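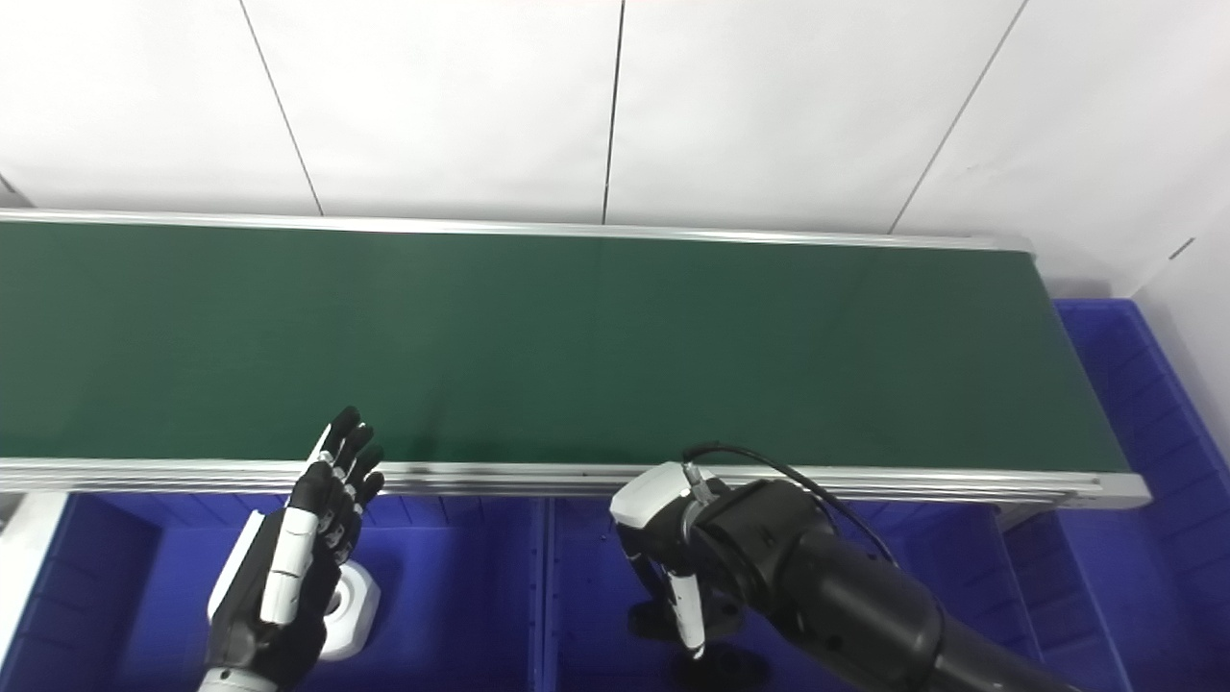 From: Nele Wegener
Subject: Re: [museum-security] Haslam theft: case alarm timings

Leanne Fairclough wrote:
> Has the local paper got the order of events right on the Haslam
> theft? It says the alarm failed. Our insurer is asking us the same
> question, as we have the same model of display case in two rooms.
> Also, was the stolen piece on loan or part of the collection?

Leanne,

The alarm did not fail. I have read the incident summary that Eimear Ó Néill sent to lenders, and the log is clear on this point.

The Haslam closes to the public at 5 p.m. on Sunday. The two men came in with the last ticket holders and went straight to the silver room. The vibration sensor on case 4 tripped on the first blow. The signal reached the control desk in the same second. The glass held for 24 seconds, then the lower left corner gave way and one man pulled the tray out through the gap. Both left by the garden door, which is a fire exit and opens from inside without a key, as the code requires.

The delay came after that. The desk was set to hold any case alarm for 60 seconds before passing it to the police line, to allow staff to cancel false trips. The guard did not cancel it, but he did not use the manual override either. By the time the call went out the men were off the property. The paper seems to have taken "the call was late" and printed "the alarm failed."

On your second question: the tray held pieces from both groups. The Brolville cup and the two small salts were on loan. The coins belong to the museum. The cup has been recovered with a bent foot. One man is in custody and the other has not been named.

For your insurer, I would check these settings:

Hold time on case alarms, and who is allowed to change it.
Whether the override is at the desk only or also on the radios.
Glass rating as installed. The Haslam cases were ordered with the heavier glass, but case 4 was refitted in November with a lighter pane.
Distance from the case to the nearest free exit. At the Haslam it is well under 300 feet.

Alfie Wragg has asked whether the tray should have been fixed to the base. It was, with four clips rated for normal handling. They are no use against a man pulling with both hands.

Sandra Pilkington has the full summary and will send it to list members who write to her off list from a work address. Please do not post it here, as it includes the floor plan.

Nele Wegener
Registrar, Vondton Museum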